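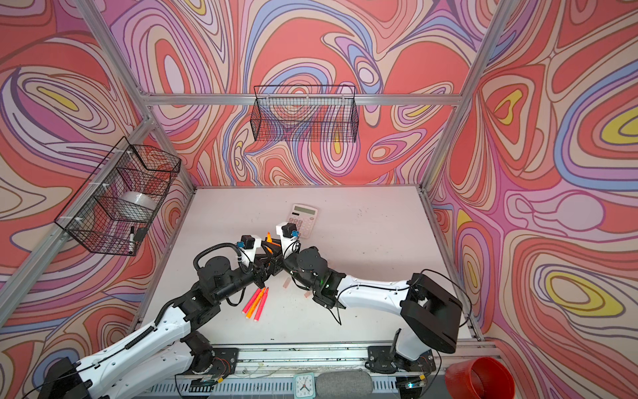

From: Dambrauskienė
To: Kellia arms list
Date: August 5, 2023
Subject: Re: Pritisum vs. Polero fingers, small objects

Answers to the questions raised in July. The message I am replying to said:

> Which finger set are you keeping for the marker and eraser tasks?
> We run the Pritisum set and get bad side slip on anything with a
> round barrel. Is the tip shape to blame, or the closing current?

In our tests, mostly the closing current. We ran both sets on the two-arm table with the same controller settings, 65 trials per set. Pritisum dropped 19 markers and Polero dropped 3. Raising the current limit on the Pritisum set removed most of the difference.

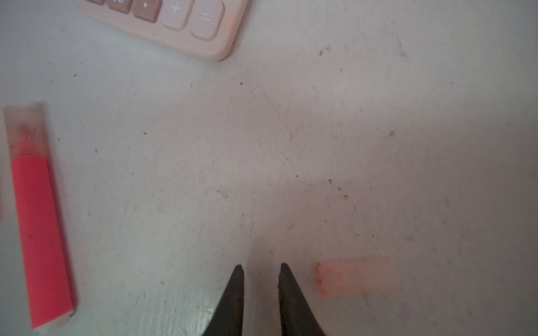
Erasers are a separate problem. They are short and soft, and a tapered tip tends to push them along the table if the approach is low. Start the close with the tips a little higher and check the wrist view before committing.

Wrist exposure also needs to be locked. With auto exposure on, a white table and saturated wall panels pull the gain around as the wrist turns, and our position estimates drift with it.

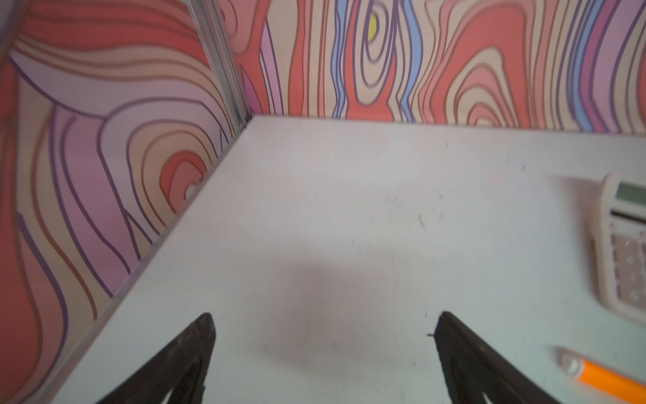

Kellia replied off list that locked exposure made the blur worse on their rig until they shortened the shutter and added light, and that a wrist camera should not be judged on frames taken while the arm is moving. I agree with both points.

For handovers between arms, use the fixed camera for the coarse approach and the wrist cameras for the final part.

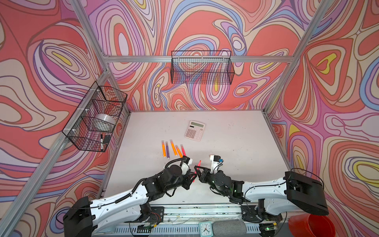 The receiving jaws should be stopped before the giving side opens. Overlapping the two motions saved little time and caused most of our failed transfers.

Logs cover 2,635 closes, both finger sets. Settings files on request.

Dambrauskienė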